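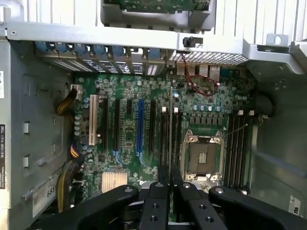
How did signallers keep field telephones working under shellfire?

I've been reading my great-grandfather's letters from the Western Front (he was a signaller, and a very chatty one!) and I've fallen completely down the hole of trench communications. He writes about going out to mend the line over and over, sometimes in the middle of the night, and I'd love to understand what he was mending and how he found the break. I fix computers for a living, so my idea of wiring is a green motherboard with its slots in a tidy row, one of them bright blue so you can't miss it, and I can't picture doing any of it in mud, in the dark. Did they bury the cable? Was there a spare? He mentions a "ladder" in one letter from March and I don't think he means the sort you climb.

Natalie Tunstall

Gunosley
Lovely question! He doesn't mean the climbing sort, no. Laddering was laying two or more lines along the same route, a good distance apart, and joining them across at intervals so that it looked like a ladder from above. If a shell cut one side, the current could still get round by the next rung. It used a lot of wire, but it could keep a battalion in touch with brigade when a single line would have gone dead.

And yes, they buried cable wherever they had the time and the men. Early in the war it was often just pegged along the trench wall, where boots and shell splinters made short work of it. Later on the digging got much deeper, six feet or more in the busy sectors, and it was mostly done at night by infantry working parties who hated every minute. Forward of the buried section the line had to come up and run over the ground, and I'd guess that's the part your great-grandfather spent his nights on.

Orakzai
pigeons were better anyway. also runners

Zhuoran Kong
To add to Gunosley's answer, on finding the break: linesmen usually went out in pairs. You let the wire run through your hand as you walked or crawled until it stopped, then you had to hunt for the other end, which might have been thrown yards away. Every so often you'd clip on a portable telephone and call back to see whether you still had the exchange. If you got an answer, the fault was further on. Then you bared the ends, joined them with a reef knot, bound it, taped it and carried on, as there could easily be another break past that one.

Do look for his unit's war diary too! The National Archives has them under WO 95, and signal companies sometimes kept wonderful notes on cable routes. I spent a whole Tuesday on one and came home with 60 pages of copies and a very happy headache. If he gives a brigade number in the letters, start with that.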